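Tustullow planner work, report to Mermont, 4th August

The new planner went onto the arm in January and we still don't trust its numbers. In replay it solves 1,234 logged starts without a collision. On the real fridge door it stalled in 5 runs of 20, mostly where the depth data goes bad on glossy black surfaces.

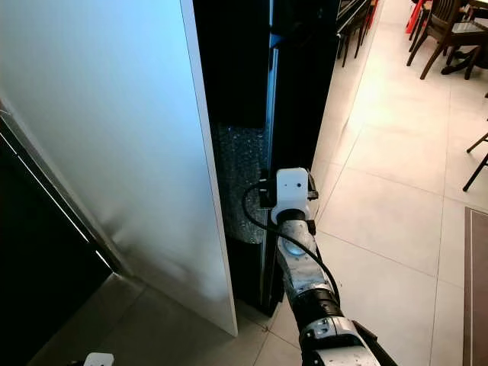
Presmont wants to call this milestone met. We would hold off – the replay set contains almost no dark appliances, and the 60 second timeout hides slow plans.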